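Skomdale lost again, 4-2 to Indale, and I'm still mad about the sixth. Bases loaded, one out, and we pop up twice. Twice!! Paid attendance was 156, felt like 40 by the end.

Drove home with the radio off. Didnt even stop for gas.

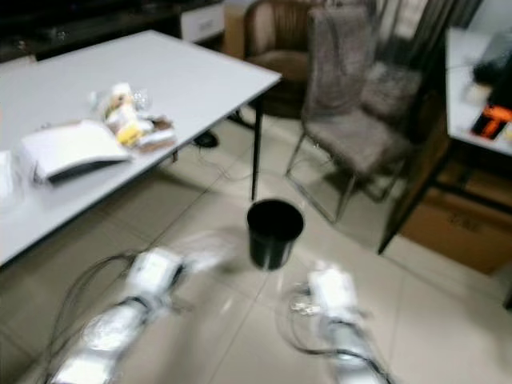 Snack pile, still going.

Anyway. Pascu next, on their field, the one with the short porch in right. Need somebody who can throw strikes past the fourth inning. Bullpen is toast. Will post teh lineup when I get it, probly late.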